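2024-01-18

Renters insurance, the part I put off

Quick one, typing between calls. Finally did the renters policy thing after two years of saying I would. Went with Farquharson in the end. Notes below before I forget everything.

What I was paying for before

Nothing. Zero. I assumed the landlord's policy covered my stuff. It doesn't, it covers the building. My downstairs neighbor Anju Tripathi found this out when her ceiling came down and she had to replace a couch, a laptop and most of her shoes out of pocket. That scared me enough to get quotes.

The quotes

Hisov wanted a 2,000 deductible, which is silly when half my stuff isn't worth that. Flestura was cheaper but only pays actual cash value, so a six year old bike gets you six-year-old-bike money. Farquharson came in at 200 for the year with a 1,000 deductible and replacement cost. Done.

Read the limits page though. Jewelry has its own cap, seperate from the main one. So do bikes, and anything you use for work. I had to call to ask what counts as work stuff. Long hold, nice guy, answer was basically "if you bill for it, tell us."

The inventory

Tedious. Went room by room with a spreadsheet, one evening, too much coffee. Item, year bought, price, receipt or no receipt. Came to 2,347 for the bedroom alone and I own nothing nice?? Mostly clothes and a mattress.

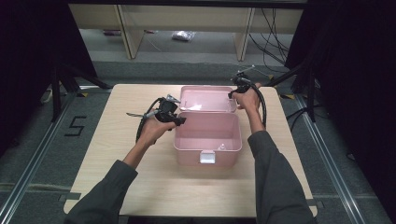 Stuff I still need to do

Email the spreadsheet to myself so it's not only on the laptop that would get stolen. Ask about water backup, apparently thats an add-on. Find the receipt for the bike. Get the serial number off the TV without pulling it off the wall.

Also the policy starts in February, not the day you pay, unless you change the date on the form. I didn't see the box. Calling them again tomorrow.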